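Controller and Console Upkeep: Workshop Tips for Drift, Sticky Buttons and Full Drives

Updated May 19, 2022

Most faults in a home game setup come from dust, skin oil and storage that has been left to fill up. The jobs below need a small screwdriver set, isopropyl alcohol, cotton swabs, a soft brush and a clear work surface. Power everything down and unplug it first. Wireless controllers should be switched off at the pad as well as at the console, or they may wake the console while you are handling them.

Stick drift

Drift is movement on screen when the stick is at rest. Before opening anything, run the input test in the system menu and note the resting value for each axis. A small offset can be covered by a larger dead zone in the game settings. The cost is slower response near center, which matters in football and racing titles and hardly at all in turn-based ones.

If the offset is large or changes between readings, clean the stick. Tilt it fully to one side, put one drop of alcohol at the base, and rotate it through its full range for a minute. Repeat on the opposite side. Leave the controller face down for 3 hours before switching it on. Pads with a magnetic sensor in the stick, such as the Vuner, do not wear in the same way and usually need recalibration only.

Sticky face buttons

Work around the edge of each button with a swab that is damp but not dripping. Press the button repeatedly between passes. Dried soft drink takes several passes. If the button still returns slowly, the residue is on the rubber membrane underneath and the shell has to come off.

Lay the screws out in the order they were removed. Shell screws on the Trasik pad come in two lengths, and a long screw in a short hole will push through the plastic. Wash the membrane in warm water with a little dish soap, let it air dry completely, and refit it with the contact side toward the board. Do not use a hair dryer on it.

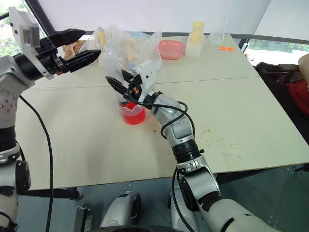
Vents and fans

Clear the intake vents every month if there is a pet in the house, every three months otherwise. Hold the fan still with a plastic stick before using compressed air. A fan spun by the air jet can be driven past its rated speed, and the bearing suffers. Use short bursts with the can upright — a tilted can sprays liquid propellant.

Keep 5 inches clear behind the console and leave the top open. A closed TV cabinet raises the intake temperature, and the fan noise goes up with it.

Storage

Sports titles grow through the season as patches and kit updates are added. Check the storage screen in November, after the autumn releases, and again before any large download. On the console used for these notes, old capture clips took up 473 GB, more than all of the installed games together. Move clips to an external drive first, delete them second, and open one or two from the external drive in between.

Games that are played rarely can be removed without touching the save data, provided the save is stored separately. Confirm this on the save management screen for each title. Some older games keep both in one place.

Cables and charging

Replace a charging cable when the plug moves in the port with light pressure. Check the port for lint before blaming the cable — a wooden toothpick will lift it out. Do not use a metal pin.

Docks vary. The Anance dock charges through contacts on the base of the pad, so wipe both sets of contacts with a dry cloth. The Rainer dock uses a plug, and the controller must be lowered straight onto it. Store spare pads at half charge and top them up every few months.

Headset pads

Wipe synthetic ear cushions with a damp cloth after long sessions. Fabric ones can be removed and hand washed if they clip off. Keep alcohol away from both types, as it dries the surface and starts cracks along the seam. Foam microphone covers can be rinsed, squeezed and left overnight.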